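Onen sets budget for second round of handheld grippers

Onen, the home furnishings assembler and refurbisher based in Tiltitz, has approved spending on a second set of handheld grippers and the workstations that go with them. The order is due to be placed in August, with delivery expected before the end of the year.

The plan covers 15 pairs of grippers, 4 charging and storage benches, and a supply of replacement fingertips and printed marker blocks. Onen already owns three pairs, bought last year to record how its workers handle lamps, shelving and small furniture. The recordings are used to train robot arms that the company wants to install on its lighting line.

Ayala, the supplier chosen for the order, was one of three that sent in bids. Onen said the lowest bid did not include spare parts or repairs, and that the difference disappeared once those were added. Under the contract, Ayala will repair or replace a damaged gripper within 17 working days.
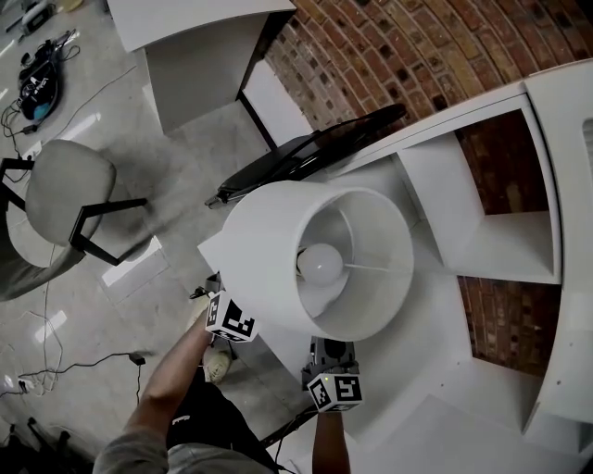

Lampshades are high on the list of items to be recorded. They are light and large for their weight, and they mark easily when gripped too hard. Onen's planning paper names them as the product group with the most returns for dents and creases, followed by mirrors and glass shelves. Flat-pack shelving will be added in the second half of the project.

The paper also sets aside money for things that were left out of the first budget. These include longer cables, floor covers for the cables, extra power supplies and a separate room for storing samples. Workers on the first round had asked for all four, and for shorter recording shifts. Shifts will now run for three hours, with a break at the midpoint.

No robot arms will be bought this year. Onen said it would decide on those after the new recordings have been tested at its Gikstead site, where one leased arm is in use. If the tests go well, the company expects to ask for bids on 4 arms and would place them on the lighting line first.

The first three pairs of grippers will stay in service in Tiltitz. They will be used for training new staff and as backups when other sets are out for repair.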